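Visit to Haque, Drutholm: notes for the equipment budget
05/07/2020

I went up to Drutholm to see how Haque runs its data collection before we commit any of next year's money. Shoshana Obi showed me round. She plans the equipment there and was open about what they had paid for and what they would leave out a second time. I have written this up in the order we went through it.

Haque has one main room with two fixed arms in it, both bought secondhand. The arms are used for testing. Most of the recording is done with hand-held grippers, two to a person, and a lot of that goes on in ordinary homes. Shoshana's team started with the arms doing everything and found they were paying for bench space and a technician before they had anything to train on. The hand-held sets went in the following May.

A full set is a pair of grippers, a charger, spare pads and a carry case. Haque has 16 sets. Seven of those are kept back as spares or are in for repair at any one time, and Shoshana said to plan on that from the start. Our draft had two spares for the whole project. I have changed it.

She puts 3000 a set in her own planning, in pounds, with delivery and the first year of parts included. The quote we had from Vostach was lower but left out pads and training. I asked them for a revised one when I got home and have not had it yet.

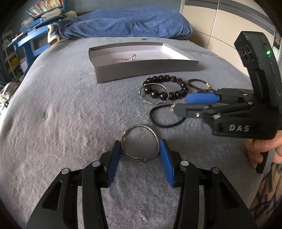 Small items were the part I had not thought about enough. Our list of tasks is nearly all kitchen things, cups and packets and so on, and the pads we priced are the standard ones. Shoshana's view is that thin wire, elastic and cord on a soft surface will tell you more about a gripper than a month of cups. A bangle lying flat on a blanket gives the pads very little to get hold of. If we want that sort of work in the first year we should order the pads to suit it now, as changing over later means recording a good part of the set again.

Props come out of a separate line at Haque and it is a small one. They buy bracelets, hair ties and the like from market stalls in Favville, and people also use what they have at home. Cardboard boxes do for trays. I had put down money for moulded trays and have taken it out.

Homes cost less than a studio but they are not free. Haque allows 30 minutes at each end of a visit for setting up and packing away, and pays for it. There is also travel, insurance for the kit while it is out, and a consent form that their solicitor rewrote twice. Shoshana would not give me the solicitor's bill – she only said to put in more than we think.

On storage, I had guessed low. The recordings are copied off at the end of each day and kept in two places. They filled their first set of drives well before the year was out and had to buy more at short notice.

Changes I am making to our draft:

Spare sets up from two to four, to be looked at again after six months.
Pads for small items added to the first order.
Moulded trays removed.
Fixed arm moved to the second year.
Storage doubled.
Paid setting-up time added to every home visit.

Still to settle is whether we rent the first few sets. Haque did not, but Vostach now offers it by the quarter, with part of the rent coming off the price if you buy. Shoshana has offered to look over the terms once I have them in writing.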